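Robotics club update, April. Our project this term is teaching an arm to tidy a desk. Before the arm does anything, we record the moves by hand with a gripper tool. Short thread.

2/ We have 210 usable recordings so far. The goal is 534 by the end of term. Each one is a single pick and place.

3/ Kyu-ri Wi and Victor Shirima sort the files each night. Anything with a dropped object or a late start gets tossed. We lost 106 that way, mostly in the first two weeks.

4/ Bo-ram Pyo rewrote the checklist, so it's down to 9 steps. New people can start recording after one practice round.

5/ We've also moved some of the work outdoors. Indoor light was the same in every clip, and our first model did badly near a window.

6/ Today's task is mouse to mouse pad. Slats are harder than a flat desk because the fingers can catch in the gaps.

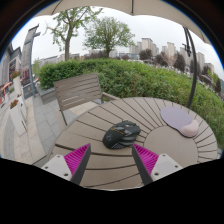
Mouse on the slats, pad farther back by the umbrella post.

7/ Next up are pens and a stapler. Si-woo Kong has the sign-up sheet if you want a recording slot.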